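Search this site
Enter keyword
Go

Press office
June
By the Szabó press office

Szabó to bring automated dish clearing to staff kitchens at Skikum site

Workplace catering company Szabó is to install automated dish clearing in the staff kitchens at its Skikum site, after a trial in which kitchen workers helped to decide which jobs the machines should take on and which should stay with people.

The system, called Jultent, uses a robot arm fixed beside the sink. It lifts plates, mugs and cutlery out of the basin, scrapes food waste into a bin and loads the dishwasher rack. It was developed by Ivitz, which will also maintain it.

Skikum has 1,210 employees on site and 30 small kitchens spread across its offices and workshops. Each kitchen has a sink, a hob and a dishwasher, and is used throughout the day by people who bring their own lunch or collect it from the main canteen. Clearing those sinks has until now been done by hand, on rounds that start at 6.30 am and finish after the evening shift has eaten.

Under the new arrangement, Jultent will be fitted in five kitchens first, all of them on the ground floor of the main building. The remaining kitchens will be cleared by hand as they are now until Szabó and the site have agreed the next stage.

Before any arm is fitted, Ivitz builds a computer model of the kitchen and sets the system a series of sinks to clear. The models include the sort of mixture that kitchen staff said they find most often: crockery stacked as it was put down, with food left among it. Staff on the early round wrote out a list of the things they come across, and Ivitz worked through it item by item.

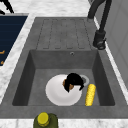 A computer-rendered sink with a plate, a mug and an ear of corn in the basin.

The software ran 198 of these modelled sinks before work moved to a real kitchen. Items resting on top of one another took the longest to get right. The arm has to take the top item first, and it has to tell crockery from food before it closes its grip. Where it cannot decide, it leaves the item where it is and shows a light on the wall panel so that a member of staff can deal with it.

Glassware is not included at this stage. Neither are knives, pans or anything belonging to an individual that is marked with a name. These will be left in the sink for staff to handle, and notices in each kitchen will say so.

No jobs will be lost as a result of the change. Szabó has given a written undertaking to kitchen staff that contracted hours will stay the same, and that nobody will be moved to a different site. Time freed from the sink rounds will go to food preparation and to the canteen counter, where queues at midday have been a regular complaint in staff surveys.

The early round will start half an hour later in the kitchens where Jultent is in use. Staff who prefer to keep their present start time may do so.

All kitchen workers on the site will be trained to stop the arm, to clear a jam and to clean the gripper at the end of a shift. Training takes place in paid hours. Workers who take on daily checks of the equipment will move up one pay grade — a point raised by staff during the trial and since accepted by the company.

The arm stops when anyone comes within reach of the sink, and starts again only when the area has been clear for a set time. People using the kitchens can rinse a cup or fill a kettle as normal. The tap and the worktop stay in ordinary use, and there is no need to sort or stack items before leaving them.

Szabó said in a statement: "Our kitchen teams told us that the rounds were the hardest part of the day on the back and the hands. They also told us where they thought a machine would get in the way. Both of those things shaped what we are putting in."

A review will be held once the first kitchens have been in use for a full quarter. It will look at breakages, at how often staff have to step in, and at what kitchen workers say about the new rounds. The findings will be shared with staff before any decision is made on further kitchens.

Enquiries about Jultent should be sent to the Szabó press office. Questions from employees at Skikum should go to the site catering desk, which is open until 4 pm.

Last updated: June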